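Teaching a Hand to Pick Up a Flask
Final project report, Larau teaching laboratory
June 2018

Where the project came from

When our group sat down in December to choose a project, we had a long list of things we wanted a robot to do in a chemistry lab, and most of them were far too big. We wanted it to weigh powders, we wanted it to wash up, and one of us was very keen on titrations. Our supervisor listened kindly to all of it and then asked whether we could get it to pick up one piece of glassware and put it back down. We were a little bit hurt, but we agreed, and six months later we are glad we did – it was plenty.

The project is called Hemport, after nothing in particular. The aim was to gather a good set of examples of a robotic hand handling a small round-bottom flask beside a stirrer hotplate, and then to train a model on those examples and see how far it got. This report is mostly about the gathering. The training took a few days of computer time and the gathering took the rest of our year, so that seems fair.

How we collected the examples

Each example is one short run. One person drives the arm by moving their own hand in a tracking glove, and a second person sits at the keyboard to start and stop the recording and to type in a label afterwards. We swapped over every 20 runs, which we settled on after a few sore shoulders in the first fortnight. The software that ties the glove, the arm and the cameras together was written by earlier students and goes by the name of Tronano. We owe them a great deal, although we would have liked more comments in the code.

Everything is recorded from more than one viewpoint, and the streams are lined up by their time stamps when the run is saved. If one stream drops out, the whole run is thrown away. We were soft about this at the beginning and kept a few incomplete ones, and we spent most of a weekend hunting them down again later. 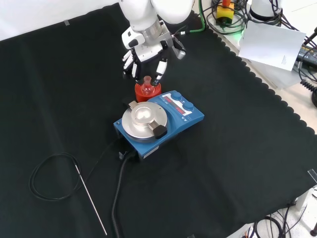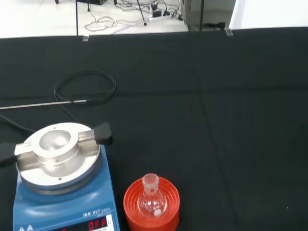
Choosing what to vary was the part of the project we argued over most, and I think we learned the most from it too. A model shown the same layout over and over will learn that layout by heart, so we wanted the bench to look a bit different from run to run without turning into a mess that no chemist would put up with. We moved the flask between two resting places, the red holder behind the hotplate and the orange-red ribbed stand beside it, and we did some runs with a reddish liquid in the glass and some with it empty. Clear glass is hard for a camera at the best of times, and an empty flask on black cloth is mostly a handful of white reflections. We also left the temperature probe out with its cable in a loop, and did not tidy it into the same spot each morning.

The cloth itself was a late decision. Our first trials were on the bare tabletop, which was shiny enough to give us a second, ghostly flask underneath the real one. The black cloth cured that, but it slid whenever someone leaned on the table, and so we fastened it down with clips along the far edge.

What we ended up with

We recorded 3,000 runs in all. Of those, 600 were set aside for testing and never shown to the model during training. Every run was given one of 4 labels: clean grasp, slipped grasp, missed, or stopped by the operator. We kept the failures in on purpose. It was tempting to delete the clumsy ones (particularly our own), but the slipped grasps turned out to be some of the most useful examples in the set when we came to teach the model to let go and try again.

Labelling was slower than we had planned for. Two of us labelled each run separately, and where we disagreed we watched it together and talked it over, often for much longer than the run itself. Most of the disagreements were about what counts as a slip. If the neck of the flask turns a little between the fingers but stays put, is that clean? We decided it was, wrote the rule on the whiteboard, and went back through the early runs to make them match.

What we would do differently

We would write the labelling rules first, before recording a single run. We would also book the lab in longer blocks, as setting up and checking the cameras ate the first part of every session whether we stayed for the whole afternoon or just an hour.

The next group plans to carry on with the same bench under the name Marras, with a second size of flask and a stopper to take out. We have left them our notes, the label rules and the list of discarded runs in the shared folder. The glove needs a new strap before anybody starts.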